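Dinette table

A dinette table is a small table with a fixed seat along at least one side, used for quick meals, drinks, homework and all the other business of a household. It is also called a banquette table or a nook table. The type is found in flats, canteens, staff rooms, caravans and cafés, and it packs a remarkable amount of daily life into very little floor!

Contents
1 Form
2 Tops
3 Seating
4 Things kept on the table
5 Care
6 Study and collecting
7 See also

Form

Most dinette tables stand on a central base or a pair of pedestals, which leaves the sides clear for knees. Four-legged versions exist, but anyone who has tried to slide along a bench past a table leg will know why the pedestal won. The base may be painted, chromed or brass-coloured, and on the better pieces it is weighted low down so that the top can be leaned on at the edge without tipping.

The rounded corner is the feature that enthusiasts look for first. It saves hips and sleeves, it lets a sitter swing out sideways, and it shows how well the maker understood edges. A pale top with a curved end, set over stone or tiled flooring, is a common pairing in kitchens where the table has to put up with pots as well as plates.
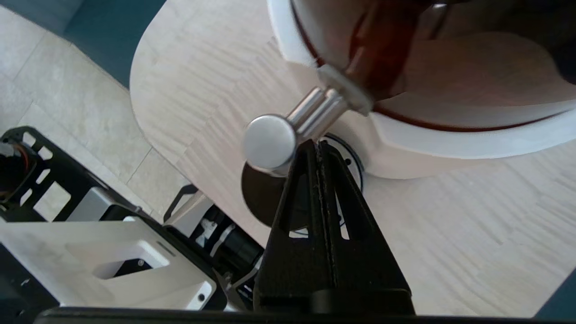
Tops

Early tops were solid timber, scrubbed until the grain stood up. Veneered and printed surfaces followed, and with them a wonderful range of pale patterns: straight streaks, ripples, chevrons, joined blocks. Light tops became popular because they brighten a corner that often has only one window, and because dark crockery looks splendid on them.

The same top can look quite different from one side of the room to the other. Under strong light a blond surface goes nearly white, and a fine pattern that was plain to see a moment ago disappears into the shine. Sellers of second-hand tables are well aware of this, and buyers are advised to look at the surface from a low angle, where rings and scratches show up best.

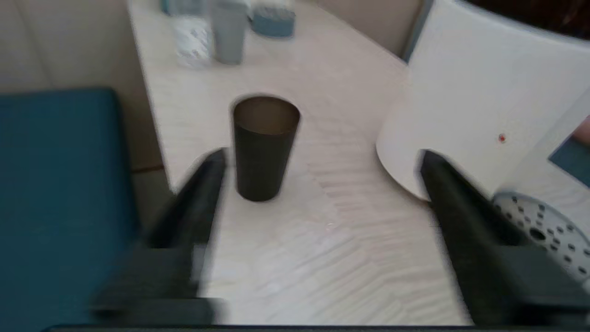
A dark brown tumbler on a pale patterned top, with teal seating alongside.

Standard widths vary by maker. The Tromden pattern books give 80 cm for a table used from both sides, and 103 cm for the wide model, which was meant for families who liked to put serving dishes down the middle. Many owners find the narrower one friendlier, as nobody has to stretch for the salt.

Seating

Seats may be built in, with storage under a hinged lid, or they may be loose benches pushed against the wall. Upholstery is usually a plain, hard-wearing cloth in one strong colour. Teal and petrol blue have a very loyal following, and they are glorious beside pale wood: the cool seat makes the top seem warmer, and crumbs are easy to spot on both. Henitz offered its benches in mustard and rust too, though these are harder to find today in good condition.

Seat height matters more than most people expect. A deep, soft cushion sinks, and a table that suited a firm bench may then feel too high for eating. Upholsterers generally try the cushion with someone sitting on it before settling the height of the base.

Things kept on the table

Part of the charm of the dinette is that it is never quite cleared. Cups stay out between one drink and the next. Pots are put down on their way to the sink. Lidded containers find a permanent place near the wall end, where they are within reach of every seat,

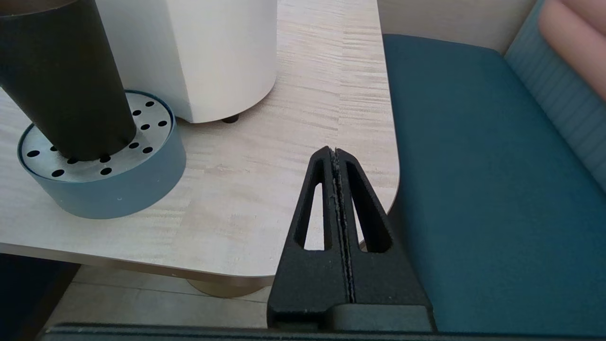

and the pedestal underneath keeps the whole lot steady when somebody squeezes in or out. Regular users tend to develop fixed territories, with the wall end for things that stay and the open end for things that come and go.

Care

Wipe with a damp cloth and dry straight afterwards. Put hot pans on a mat, whatever the top is made of. Veneer edges should be checked now and then for lifting, above all at the curve, where the strip is under the most strain.

Study and collecting

Interest in the type has grown happily in recent years. Imke Meinecke's survey, Sitting Sideways, catalogued some 900 examples, and a show of nook furniture arranged by Jagadeesh Naidu opened at the Wurkholm gallery in July 2018.

See also

Banquette
Breakfast bar
Pedestal table
Settle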